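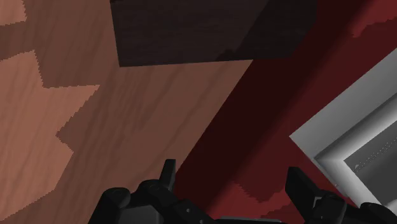 Can the gripper close on a round part without me retuning the force every time?
Set the force once for the heaviest round part you use and save it as a preset. Load that preset at the start of each run.

Ticket: gripper stalls before close in sim
Opened by: Cledwyn James
Project: Hodero (shared workshop, Skudport)
Opened: 06/04/2018
Status: open, waiting on retest

Cledwyn James
Running the tray task in the simulator before we try it on the bench. The arm reaches the pick pose, then the controller throws a timeout on the close command. Timeout is set to 600 ms. Same result after a restart. Scene file is the one from the Ifans folder, no edits from me. Log attached, 2,170 lines, error is near the end.

Biljana Nikolovski
Looked at the log. The close command goes out twice. The second one cancels the first and the timer never resets. Check whether you have the old pick script loaded along with the new one.

Cledwyn James
Both were loaded. Removed the old one. Close command goes out once now and there is no timeout.

Next problem is the shadows. They have stair-step edges on the wood and on the red surface, and my color threshold picks up the light patches as parts.

Gwenllian Gape
Shadow map is too small in that scene. Raise it in the render settings, or turn shadows off for the threshold test and put them back later. I run mine at 2 times the default.

Cledwyn James
Turned them off for the threshold only. False hits are gone. Grip check is next. 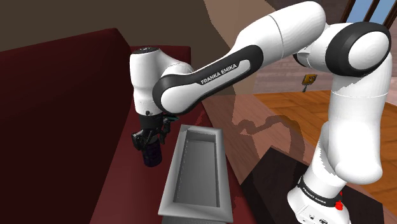
Navy cylinder in the gripper, next to the gray tray.

Meirion Mathias
What step limit are you using? The default cuts off long runs.

Cledwyn James
3,000. Have not hit it yet.

Biljana Nikolovski
Leave this open until the place step has been run with shadows back on. Also please delete the old pick script from the Ifans folder so the Ploncombe bench doesn't load it too.

Cledwyn James
Deleted. Will post the next log here.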